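Open Day at Narkus: Trays, Stairs and a Very Long Queue for Soup

I went to the Narkus open day in May because my sister-in-law told me there would be free lunch. There was free lunch. There was also a tour, and you had to do the tour to get the lunch, which I respect as a business model.

For anyone who hasn't been out that way, Narkus occupies the old seed warehouse in Fliltemberg, on the far side of the rail bridge. They teach catering, table service and what the leaflet calls "hospitality practice," and one day a year they open the doors to the public. The leaflet says 4000 square feet. I believe most of it is stairs.

Getting in

Parking is on the grass. If you own shoes you care about, leave them at home. The front desk hands you a sticker with a number on it, and mine was 80, which put me in the last group before the break. The group ahead of us got the good guide. We could hear them laughing through the wall.

Our guide was Zahira Chong, who apologized for her voice (she had been talking since nine in the morning) and then talked without a pause until noon. I liked her a lot. She walks fast and she does not wait for people who stop to read the posters.

The kitchens

Downstairs are the teaching kitchens, two of them, and they smell of onions and floor cleaner. A student was making a roux for an audience of strangers and had the look of a man defusing something. Somebody's kid asked if it was glue. He said no, but he took a second to think about it.

The big dishwasher was running the entire time, so I caught maybe half of what was said about knife storage. If you're interested in knife storage, go in the morning.

The dry store was better than I expected. Everything is labeled twice, once in print and once by hand, and the two labels don't always agree. I saw a tub that was either semolina or "NOT semolina." I didn't open it.

Upstairs, with the trays

The service floor is at the top, past the landing with the broken drinks machine. I had assumed that carrying things on a tray was something you either could do or couldn't, like whistling. They spend 5 weeks on it.

You start with the tray flat on the table. Zahira was firm on this. You load it where it sits, heavy things toward the middle, and you look at it for a moment before you pick it up. The brown plastic ones take a beating here, and a slick tray will show you very quickly if you've put your cup in a silly spot. She gave us the rules for bowls (never stacked with a spoon in between), the rules for cans (upright, and you put them on last), and the rules for cups, which I have forgotten, except that there were more of them than you'd think.

Then we got to have a go. I loaded mine with two bowls and a glass of water and made it as far as the window. A retired gentleman in our group did a complete lap of the room with a full tray and accepted applause. I'm told he does this every year.

What I took away is how much of the work is just putting things down and picking them up again. The practice table changes constantly - dishes on the tray, dishes off the tray, a can moved from one place to another, a cup on its side that somebody will get to in a minute. My own kitchen counter looks like this most evenings and I have never once called it training.

Tray practice, with the white dishes and with the cans and red cups out:

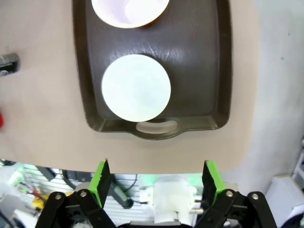
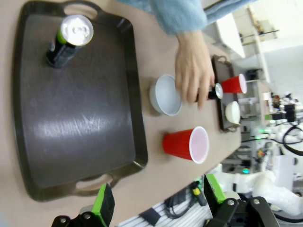
Lunch, finally

Lunch was in the Demis Room, which is named after a benefactor or a brand of oven, depending on who you ask. There were two lines, one for soup and one for everything else, and the soup line went out the door and down past the coats. I picked soup. It was lentil, it was good, and by the time I got it they were out of bread.

The Sumampouw bakery had a stall by the exit selling rolls, so I bought a roll and ate it with the last of my soup, standing up. They had brought 100 and were down to the seeded ones.

Practical stuff

Entry is free. The tour takes most of the morning. Go before ten if you want the good guide, or after if you want Zahira, and wear boots for the parking. The restroom on the top floor locks from the outside only, so go downstairs.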